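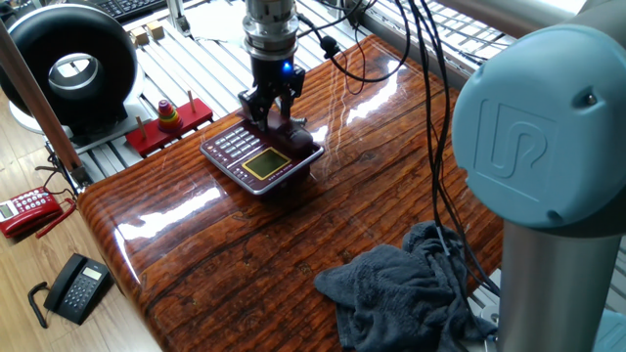 協働ロボットで電話機を操作させるときの安全ルールと記録の取り方

投稿者:noston_lab初心者
2019年3月

急ぎです。来週の頭に所内の安全レビューがあって、資料がまだ半分くらいしか出来てません。

やっているのは卓上の電話機を相手にした操作。ボタンを押す、受話器をつかむ、の2種類。アームはURで、グリッパは電動です。安全柵なし、人が横に立つことあり。

聞きたいのは次の点。
・協働ロボットだから柵なしでOK、と書いて通るものか
・ボタン押しの力の上限はどう決めるのが普通か
・受話器のコードみたいに形の決まらない物がある場合、ルールに何を書くか
・試行の記録はどこまで残すか(目標は1,000回、今852回まで終わってます)

前任者の手順書はあるんですが「適宜注意すること」ばっかりで使えません。よろしくお願いします。

Gerkmont
「協働ロボットだから柵なしOK」は通りません。うちのレビューでも一発で差し戻しでした。見るのはロボット単体じゃなくて、グリッパと対象物と作業の中身まで含めたリスクアセスメント。まずISO 10218の1と2、接触の話はISO/TS 15066。国内なら労働安全衛生規則の150条の4と、それに関する通達も読んでおくこと。

資料には最低限これを書く。
・人が入る範囲と、入っていい条件
・アーム速度の上限と、設定した人、設定日
・グリッパの把持力。指先の形も
・非常停止の位置と、押す担当
・停止後の再起動の手順

力の上限について。人に当たったときの上限と、ボタンを壊さないための上限は別物です。混ぜて書く人が多い。前者はTS 15066の部位別の値を見て、実測で確認。後者は対象物で決める。弱い力から少しずつ上げて、反応が安定したところで止める。机と機器は固いので、指先を真下に押し付ける動作は挟まれの項目に必ず入れてくださ。手がその間に入る可能性があるなら速度を落とすか、動作中は手を入れない運用にして、運用だけに頼らない対策も並べて書く。 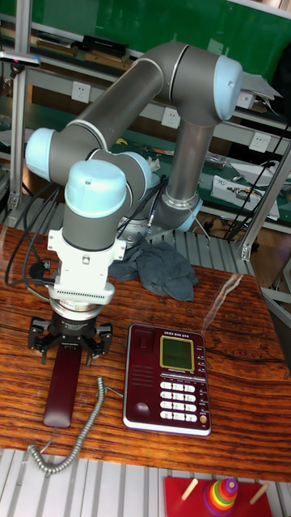 コードの件。カールコードは伸びるので、持ち上げ高さに上限を付けます。引っ張り切ると本体ごと動いて、次の試行の位置が全部ずれる。あと落下。つかんだまま非常停止したとき、指が開くのか保持するのか、必ず確認して書いておく。機種と設定で違います。「たぶん保持」はダメ。

アーム側のケーブルも同じ扱いで。手首を回したときに引っかからないか、毎朝低速で一周。うちはこれを始業点検の表に入れました。使わない物は可動範囲の外に出す、もルール化した方がいい。

Chiriac
上の人がだいたい書いてるので記録だけ。

回数だけ残しても後で役に立たないです。成功/失敗、失敗の種類、速度と力の設定、プログラムの版、対象物の個体番号。これくらいは1行で残す。非常停止と保護停止は分けること。混ざると後から分けれません。

20回ごとに一旦止めて、指先の摩耗と対象物の位置を確認、というのをPivsideのときにやってました。5分で済みます。途中で設定を変えたなら、変更前と後で試行番号を区切って。852回まで進んでいるなら、今からでもログから拾って区切った方がいいと思う。

noston_lab初心者(投稿者)
ありがとうございます!停止時に開くか保持か、確認してませんでした…明日見ます。力の上限は二つに分けて書き直し中。始業点検の表はそのまま真似させてもらいます。

あと追加で、教示中に二人で作業するときペンダントを持つのは一人だけ、というのは皆さん明文化してますか?

Gerkmont
してます。持ってる人以外は動作指示を出さない、まで書く。交代するときは声に出して、ロボットは停止状態で。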